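Clear bags with a fabric edge: how to keep them useful

Many pillows, blankets and small bedding sets are sold in a clear vinyl bag shaped like a box, with a band of fabric sewn along the edges. In our house we have kept these bags for years. My sister-in-law Mpho Le Roux throws them away, and each time I visit her I take some home. They are good for storing small things, if you prepare them a little first.

Opening the bag to its shape

A bag which has been folded in a drawer does not want to stand. Do not pull at the corners, the stitches there are the weak place. Leave the bag open in a warm room overnight, then push the bottom flat from inside with your palm. The top edge will probably still lean to one side. It is not important for use.

I work on a light-coloured flat board laid on the table. Clear plastic on a patterned cloth is very tiring for the eyes and small things get lost.
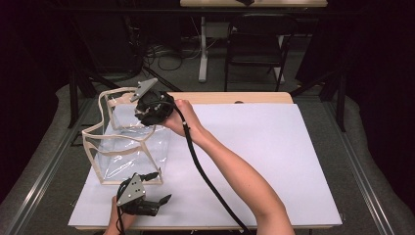 Vinyl becomes stiff in a cold room, and old creases can turn into cracks. If your bag was in the garage, bring it inside some hours before you fill it. Never use the iron, also not through a towel. I tried it with a bag from Vanhove and had to throw away the towel too.

Filling

Heavy things go first and in the corners, so the bottom stays down. Small things such as cotton reels, corks or spare knobs can be put in one by one until the base is covered, and after that you can pour the rest. Keep one side of the bag free of your arm, or you will fold the rim inwards and everything lands next to it.

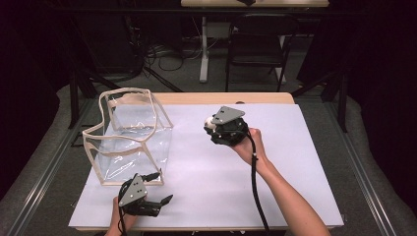 Clear box-shaped bag on the white board, its open rim a little collapsed.

Do not fill higher than the fabric edge. Mine is 31 cm wide and I stop at four fingers under the top.

Cleaning

Wash by hand with lukewarm water, 40 degrees at the most, and a drop of washing-up liquid. Wipe the plastic with a soft cloth. The fabric edge holds water much longer than the plastic, so press it between two dry towels and hang the bag upside down. When I close a bag too early, it smells of cellar by Wednesday.

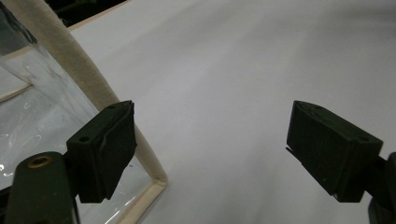
Clear pouch with beige fabric edging, on the white surface.

Stains on the edge: a paste of bicarbonate of soda and an old toothbrush. Bleach makes the thread weak.

Labels

Paper labels slide off vinyl. I write on a piece of card and put it inside, facing out.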